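**Wernent FT-3 replacement fingertip set, with service notice 7**

Applies to: dish-handling cells with two table-mounted arms and parallel grippers
Supplied by: Pruvandale Spares
Notice prepared by: Yi-chun Chiang, field service

The FT-3 set replaces the FT-2 fingertips on two-arm table cells. The mounting pattern is unchanged and the existing screws can be used again. Customers who still have FT-2 tips in service should read the notice below before ordering, as the fault it deals with isn't cured by fitting new tips alone.

## Fault covered by this notice

In August the Piras test cell dropped a plate during a table-to-rack transfer. The left arm had closed on the rim and reported a good grip. It lifted, began to turn, and the plate slid out and broke on the table edge. No one was inside the marked floor area. The arm carried on to the rack and opened over an empty slot, and the controller logged the cycle as complete.

Two causes were found:

1. The FT-2 tips had worn at the contact face, which let a glazed rim creep under load.
2. Grip confirmation was taken once, at closure, and wasn't checked again until release.

The second cause is the more serious. A worn tip will lose an item sooner or later, but the cell should stop when it does. With single-point confirmation, the second arm may be sent into an area where there is a loose or broken item. 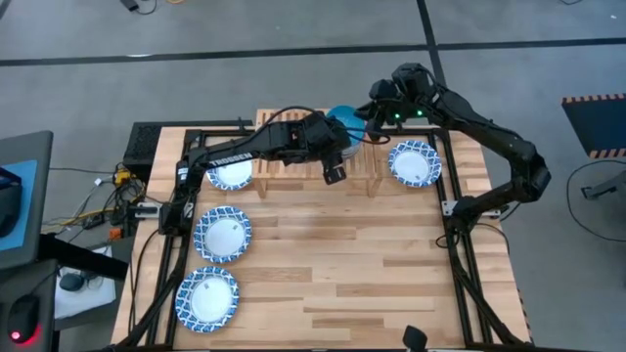
*Two-arm table cell with slatted rack and patterned plates.*

## Cable slack

While tracing the fault, Geum-ok Geum found that the wrist cable on the Piras cell had been tied too short. At full reach it pulled on the connector, and the gripper position reading dropped out for a moment. The controller filled the gap with the last good value. This didn't cause the August drop, but it would hide a similar one.

Leave enough slack for the full wrist turn, then run the arm slowly through its whole reach with the gripper empty. The cable mustn't tighten at any point, nor hang low enough to catch on crockery or the other arm. Retie and repeat if it does either.

## Inspection of fitted tips

Inspect the tips every 200 cycles, or at the start of each shift if that comes sooner.

- Isolate the arm and lock off the supply before putting hands near the gripper.
- Wipe both faces with a dry cloth.
- Look along each face for seams, lifted edges and cracks. A fine line left by moulding or printing is acceptable if a fingernail doesn't catch in it.
- Close the gripper by hand and check that the tips meet evenly.
- Change tips in pairs.
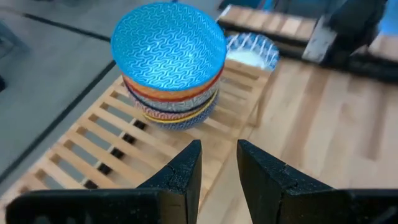
Stacked bowls need a separate grip setting. The force that holds a single plate can shift the upper bowls if the tips touch the stack off centre, and approach speed matters as much as force. Set the approach to the slow profile for the last 22 mm and keep the tips clear of the rack slats on the way in. A tip that snags on a slat can take a side load well above its rating and should be scrapped, even if no damage shows.

## Controller update

FT-3 sets ship with the Prurkarier grip monitor, release 3. It reads finger position throughout the move and stops both arms if the gap changes. Restart is manual, from outside the marked area. The monitor can't be switched off from the operator screen.

Don't run FT-3 tips on the earlier release. The new faces are softer and compress slightly on closing, and the old closure check may read this as a missed grip.

## In the set

- Fingertips, left and right, for one gripper
- Thread-locking compound
- Cable ties and strain relief clip
- Grip monitor release 3, with installation sheet
- Inspection record card

Order one set per gripper. Used FT-2 tips should be returned to Pruvandale with the cycle count written on the bag.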